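Search this forum... Go

Sim eval vs real arm, does the ranking hold?

gokgate_op
2/18/23
Reran the Flurkance ranking test, all in sim this time. Round object + bowl, new background and clutter each set. 6 policies, 4000 rollouts. Idea is you only need sim to put policies in the same order the real arm would. Wrist view, fingers still open:
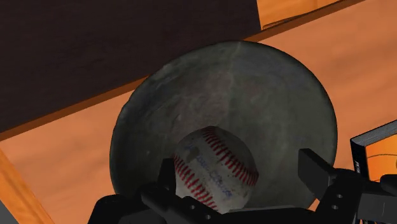 Re: does the ranking hold?

vitola47
Order of what tho. Top two in your table are 5 rollouts apart, thats noise. Shuffle the seeds and they swap

gokgate_op
They did swap once, yeah. The bottom four never moved. I'd call that a result

Grerwood
Disagree with vitola, bottom four is the useful part, you toss those before touching hardware. But does the bowl pose vary or only the looks? Side view from the same batch would help

gokgate_op
Both vary. Side view, bowl near the far edge of the table: 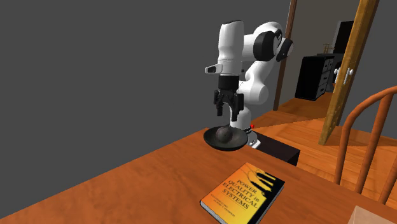
and contact friction is fixed, wich is my real worry. Spheres roll in sim in ways they dont on our bench. Going to sweep it before July

vitola47
Sweep friction first, then talk about ranking. Also post the seeds pls

gokgate_op
seeds tonight, need to clean up the csv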